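4. Results

We timed the lunch line at Gwilliam Hall on each school day in November, which gave us 319 usable entries and one argument with the salad bar. The average wait was 115 seconds. Students we surveyed put it closer to an hour.

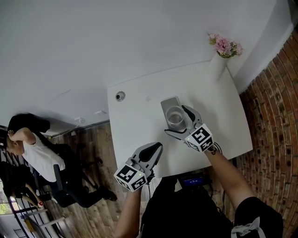
Opening the second register helped on pizza days and did very little on fish days, when there was no line to shorten. Prys Powell wanted a bigger sample of fish days. The rest of the group voted against it.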